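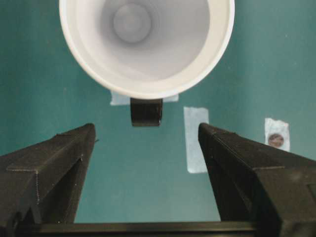
What is a mug? A mug is a drinking cup with a handle, used mostly for hot drinks and usually without a saucer.

Mugs are heavier than teacups and have thicker walls. The handle is a closed loop on most types – a few older ones have an open hook. A common size holds 400 ml.

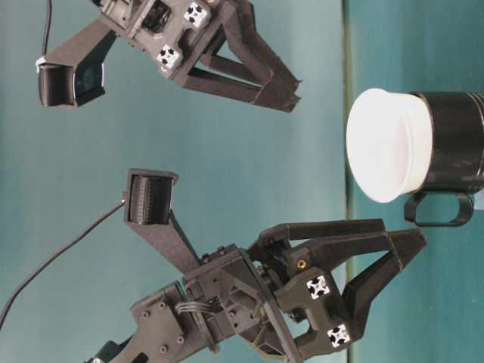
A black mug with a loop handle.

Plain colors such as white and black are widely sold. Stoneware and porcelain are the usual materials, followed by enameled steel 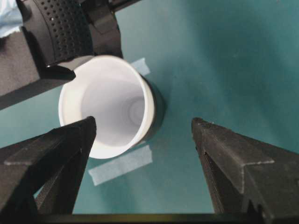

and glass. Enameled mugs are light but chip if dropped.

See also: Teacup, Tankard, Beaker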